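The **Collent Handling Challenge** is a student robotics competition held each September at the Braris Technical School. Teams design, build and operate a two-finger gripper and use it on everyday articles that differ in shape, weight and stiffness. The event began in 2000 as a class exercise and was opened to other schools in the region two years later.

## Format

Each team has six members and enters one gripper, which may be held by hand or mounted on an arm. Work takes place on a plain tabletop. Objects are announced on the morning of the event, and teams have 18 minutes to complete their chosen tasks. Judges award points for control and for the condition of the object at the end of the run. Dropping an object carries a penalty, but does not end the attempt.

## Soft objects

Balloons have been part of the object list since the earliest rounds. The thin rubber gives little resistance, and a grip suited to a rigid part may crease or slide along it. Most teams take hold of the neck, where the material is gathered and the fingers do not press on the body of the balloon.

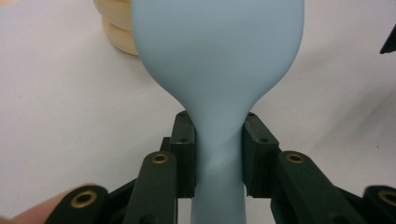 *A light-blue balloon held by the neck between the fingertip pads of a hand-held gripper.*

The rules do not set a required grip. Teams may change the fingertip pads between tasks, provided that the change is made within the time limit and with hand tools only. Pads attached with screws are the most common type. A burst balloon may be replaced once per run, and the judges supply all balloons used in scoring.

## Rigid objects

The second group consists of toys and household items with curved or ridged sides. Rounded surfaces offer a small area of contact, and a pad that closes above or below the widest part can push the object away. Toys are placed upright at the start of the task, and the operator selects the direction of approach. In the Panyasiri round, named after the street on which the school stands, the object must also be returned to its starting position.
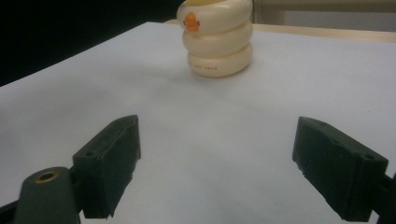
*Open gripper fingers facing a cream-colored duck toy formed of stacked rings.*

## Classroom use

At Braris, the challenge forms part of a one-semester course in basic automation. Students keep a written log of each grip attempted and the changes made to the gripper. The logs count toward the final grade, while competition results do not. Course materials are kept in the Nuson reading room and may be borrowed by visiting teams. The current rules were adopted on 4/9/21.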